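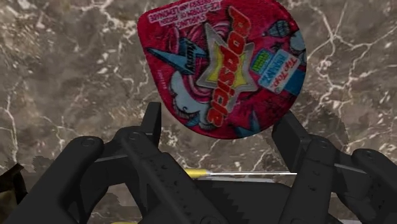 **图3** 台面上的红色盖子，印有"Popsicle"字样。

## 3.2 包装盖面文字方向与辨认时间

本节讨论盖面文字的排列方向对消费者辨认品牌所需时间的影响。已有的货架研究多以正立包装为对象，假定读者从正面、以水平方向阅读商标。家庭环境中的情况与此不同。盖子取下后被随手放在台面上，文字的朝向由放置动作决定，与设计者设定的阅读方向往往不一致。图3中的品牌名称即处于侧转状态，字母沿盖面自上而下排列，背后衬有一颗带银灰色边的大星形。

Miettinen与Riihimäki在前期工作中提出，商标辨认可以分为两个阶段：先依据颜色和轮廓形成初步判断，再通过文字加以确认。如果这一划分成立，文字旋转应当主要延长第二阶段，对第一阶段影响较小。我们沿用这一框架，并对其中的轮廓因素作了单独处理。

### 3.2.1 材料

实验材料为四组自行设计的盖面图样，商标名分别为Balel、Plurnoretti、Kerslake和Juvetti。四个名称均不对应市售商品，以排除熟悉度的干扰。名称长度有意拉开差距，最短的为五个字母，最长的为十一个字母。每个名称制作圆形和非对称形两种轮廓，底色统一为深红，文字使用同一套无衬线字体，笔画粗细一致。

每种图样按四个方向呈现，即正立、顺时针旋转90度、倒置和逆时针旋转90度。非对称形盖面旋转时，轮廓与文字一同转动，二者的相对关系保持不变。背景为中等亮度的石材纹理，不含其他文字。

### 3.2.2 参与者与程序

参与者共211人，视力或矫正视力正常，均能熟练阅读拉丁字母。其中9人因未完成全部试次而被剔除，其数据不进入后续分析。实验在安静的房间内单独进行，由Dong-hyun Yoo主持，Tekle Workneh负责核对记录。

每个试次开始时，屏幕中央出现注视点，持续1,000毫秒，随后呈现盖面图样。参与者看清商标名后立即按键，图样随即消失，再从四个名称中选出刚才所见的一个。选错的试次单独计入错误率，不参与反应时的计算。正式实验前安排一组练习，练习所用名称在正式实验中不再出现。

试次顺序随机排列，同一名称不连续出现。参与者被要求保持头部正直，下颌置于托架上。预实验表明，若不加限制，多数参与者会不自觉地向文字旋转的方向侧头，由此造成的差异难以与辨认本身的差异分开。

### 3.2.3 结果

正立条件下的反应时最短，倒置条件下最长，两种侧转条件居中。顺时针与逆时针之间的差异较小，且在不同名称之间方向不一致，我们不对此作进一步解释。

名称长度与旋转方向之间存在交互作用。Balel在四个方向上的反应时相差有限，Plurnoretti在侧转和倒置时的延迟则明显增大。Kerslake与Juvetti的结果接近，介于前两者之间。参与者在事后访谈中提到，较短的名称可以"整个看下来"，较长的名称需要从首字母开始逐段辨读。首字母较大或较醒目时，这种辨读更容易找到起点。

轮廓的作用主要见于侧转条件。非对称形盖面的反应时略短于圆形盖面，这可能与尖角提供了方向线索有关。正立条件下未见同样的差异。

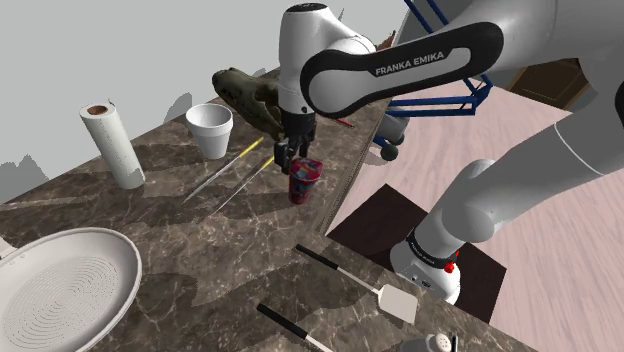 **图4** 深色大理石台面与红蓝花纹小杯，右上方黑色面板上可见白色"FRANKA EMIKA"字样。

### 3.2.4 倾斜文字与曲面文字

上述实验只使用了90度的整倍数。日常所见的文字常带有较小的倾角，例如图4面板上的一行大写字母，从左到右略向上倾斜。Barrientos认为，小幅倾斜对辨认几乎没有影响，可以与正立归为一类。我们在补充实验中加入了小倾角条件，结果与这一看法基本相符，但样本较小，结论有待重复。

杯身和瓶身一类的曲面带来另一个问题。文字绕圆柱排列时，任一视角下只能看到其中一部分，辨认时间除受方向影响外，还取决于可见的是哪几个字母。花纹密集的表面又会降低文字与底色的区分度。这两个因素在平面盖面上不出现，本文的数据不能直接推及曲面包装。

### 3.2.5 局限

本实验采用屏幕呈现，观看距离固定，参与者不能移动或拿起物体。实际使用中，人们可以转动盖子，或者换一个位置去看，旋转造成的延迟会因此缩短。此外，所有图样只用一种底色，颜色与轮廓在第一阶段中各占多大比重，现有设计无法回答。第4节将以实物盖子代替屏幕图样，并允许参与者用手转动，对侧转条件重新测量。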